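Cómo grabar demostraciones con pinza de mano para que luego sirvan de algo

Gakine, cuaderno de métodos. Entrada de enero.

Llevaba meses prometiendo escribir esto, así que vamos allá. Si estáis montando un conjunto de demostraciones para aprendizaje por imitación y habéis elegido la vía de la pinza de mano (sin teleoperar, sin brazo delante, la persona agarra las cosas y la cámara de la pinza lo ve todo), os cuento cómo lo hacemos nosotros. La tarea es guardar utensilios de mesa en un portacubiertos: palillos, cucharas, espátulas. Parece una tontería y es una tarea preciosa, porque los palillos son finos, ruedan, se esconden unos debajo de otros y obligan a la política a apuntar de verdad.

El protocolo se llama Cluvholm y va por la tercera versión. La primera la tiramos entera. De la segunda salvamos 247 episodios, que todavía uso para depurar el cargador de datos.

Paso 1. Dejad la casa como está

Mi primer impulso fue despejar la mesa y poner un fondo liso. Error mío, y de los gordos: la política entrenada así se perdía en cuanto aparecía un mantel con dibujo. Ahora grabamos en cocinas de verdad, con la fruta, los tarros, el microondas y el mantel que haya. Lo único que pedimos es que los objetos de la tarea quepan en la zona de alcance y que no se muevan los muebles a mitad de sesión.

También probamos agarres raros antes de empezar, con piezas planas y estrechas. Una tira de plástico rojo sujeta en vertical entre los dedos viene muy bien para esto: si al girar la muñeca se os va hacia un lado, los dedos no cierran paralelos y toca revisar los tornillos de las articulaciones antes de grabar nada. 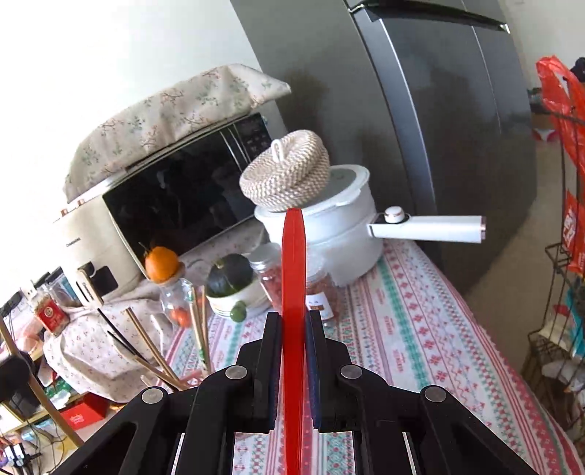
Paso 2. Calibrad la apertura, siempre

La apertura de los dedos es la mitad de la acción. Si está mal medida, vuestro modelo aprenderá a cerrar en el aire. Yo hago tres aperturas completas y tres cierres, despacito, al principio de cada tanda, y otra vez cada 48 episodios. ¿Es un rollo? Lo es. Pero una vez me lo salté un domingo por la tarde y perdí la tanda completa, así que ya no me lo salto.

Mirad también las espumas de los dedos. Cuando se desgastan, el palillo resbala unos milímetros justo al levantar y la persona lo corrige con la muñeca sin darse cuenta. Esa corrección queda grabada y luego el robot la imita sin venir a cuento (muy gracioso la primera vez).

Paso 3. Aproximación abierta y sin prisas

Aquí es donde más he cambiado de opinión. Antes dejaba que cada cual se acercase al objeto como quisiera. Ahora pedimos que la pinza llegue ya bien abierta, que se coloque sobre el extremo que se va a coger y que haga una pausa cortísima antes de cerrar. Con un palillo suelto en diagonal y un montón de cucharas y brochetas o palillos al lado, esa pausa le da al modelo unos cuantos fotogramas limpios de «este es el que quiero». Sin ella, la política dudaba entre el palillo suelto y el grupo, y acababa cerrando en medio.

Ojo con los utensilios amontonados. Una cuchara encima de un palillo envuelto es un caso estupendo para entrenar, pero metedlo cuando ya tengáis bastantes casos sencillos.

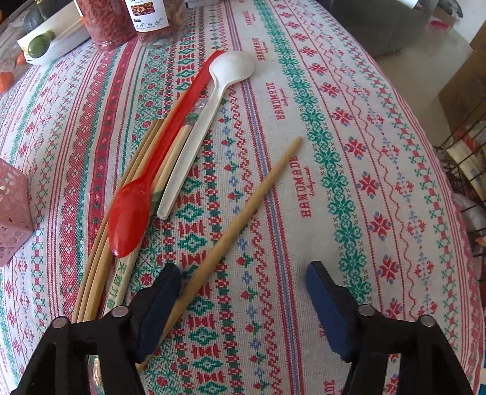 Oyelaran me escribió después de leer el borrador que la pausa le parecía peligrosa, que en su grupo la habían probado y el robot se quedaba congelado encima del objeto, como pensándoselo para siempre. Tiene razón a medias. A nosotros nos pasó con pausas largas. Lo arreglamos acortándolas y recortando por software los tramos sin movimiento, dejando solo los últimos fotogramas quietos. Si usáis predicción por bloques de acciones el problema baja mucho, porque el bloque suele incluir ya el cierre. Si predecís un solo paso, hacedle caso a Oyelaran y andad con cuidado.

Paso 4. El traslado hasta el portacubiertos

Una vez cogido el palillo, llevadlo casi vertical antes de llegar al recipiente. Lo digo porque lo natural para una mano humana es meterlo inclinado y enderezarlo dentro, aprovechando el borde, y ese contacto contra el borde es un infierno de reproducir con un brazo rígido. Nosotros enderezamos en el aire, por encima del portacubiertos, y bajamos recto. Se tarda un pelín más y los episodios salen mucho más parecidos entre sí.

La mano que lleva el mango tiene que ir firme pero relajada. Si notáis que os tiembla, descansad. La trayectoria sale de la cámara y de los sensores inerciales, y un temblor fino se convierte en ruido de acción que luego hay que filtrar. Cuidado también con que la cámara siga viendo bastante habitación: la nevera, el microondas y lo que haya en las paredes son los puntos de referencia que mantienen estable la localización mientras el objeto agarrado ocupa el centro de la imagen.

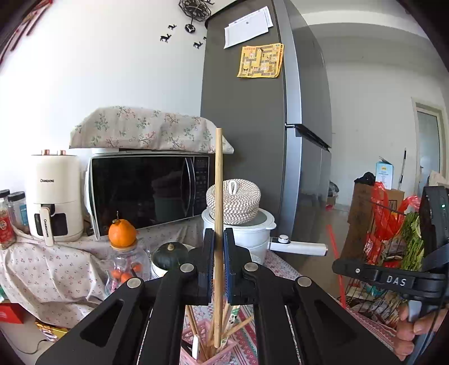

¿Hace falta que todos los episodios terminen bien?

Conviene guardar también los fallos, pero etiquetados aparte. Nosotros entrenamos solo con los completos y usamos los fallidos para el detector de éxito. Un episodio en el que el utensilio se cae y la persona lo recoge y termina entra como completo, con una marca de recuperación. Esas recuperaciones valen oro, de verdad, no las borréis.

Paso 5. Variad lo que importa

Entre episodio y episodio cambiad una cosa, y a ser posible que sea una de estas:

la posición y el giro del portacubiertos
cuántos utensilios hay ya dentro
el material de lo que se coge (madera, plástico, silicona)
desde qué lado de la mesa se acerca la pinza

Lo de cuántos hay dentro lo descubrimos tarde. Con el recipiente vacío todo entraba de maravilla; con varios palillos largos asomando, la política chocaba con ellos. Ahora buena parte de las grabaciones empieza con el portacubiertos a medio llenar, mezclando palillos negros, palillos de madera y alguna espátula, y con más utensilios tumbados al lado.

Un detalle de mi lista personal: los manteles con letras y motivos repetidos confunden a algunos sistemas de localización visual, que encuentran la misma esquina en cuatro sitios. No quitéis el mantel. Subid la cámara un instante al principio para que entre el resto de la cocina y el mapa se inicialice con algo menos repetitivo.
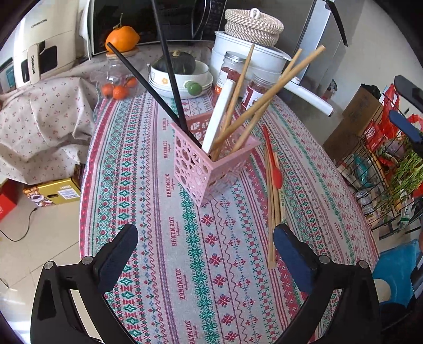

¿Cuántas demostraciones necesito para empezar?

Con 800 episodios de una sola tarea ya se ve si el método funciona o si hay algo roto en el proceso. El conjunto Cluvholm completo tiene 3385, repartidos entre varias cocinas, y lo que más nos ayudó al pasar de una cifra a otra fue cambiar de cocina. Repetir en la misma mesa aportó bastante poco a partir de cierto punto.

Paso 6. Revisad el mismo día

Antes de recoger, reproducid unos cuantos episodios a velocidad doble con la curva de apertura debajo del vídeo. Se ve enseguida si la curva va desfasada. En Imthorpe, que es como llamamos a nuestro visor, hay un atajo para saltar de cierre en cierre y así se revisa una tanda en lo que se enfría un café. Si usáis otro visor, buscad algo equivalente o hacéoslo, que son cuatro líneas.

Me queda pendiente la parte de sincronizar dos pinzas a la vez, que da para otra entrada larga. Si alguien ha conseguido alinear los relojes sin dar una palmada delante de las cámaras, que me escriba, por favor.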